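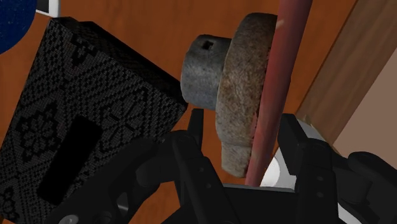

Clolico opens customer interview service in Gruratberg

Gruratberg, 2 May 2025. The research company Clolico starts today a telephone interview service for small shops and food makers.

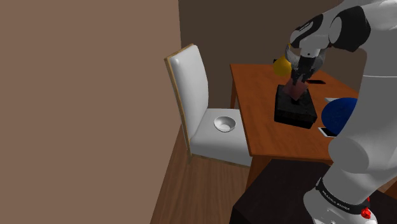

Robot arm and black box on a wooden table, computer rendering

Each study has 60 interviews with regular buyers, and the client receives a written report after 2 weeks. The first client is Kiani, a maker of
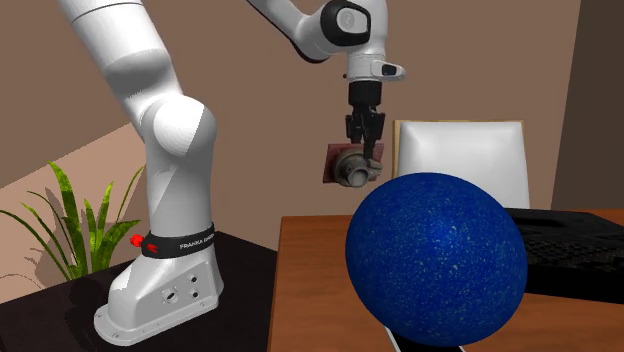
fruit teas, which wants to know why buyers change to another brand. Bookings for June are open.

Search this site Go

Filed under: Company News, Market Research

This site uses cookies. Accept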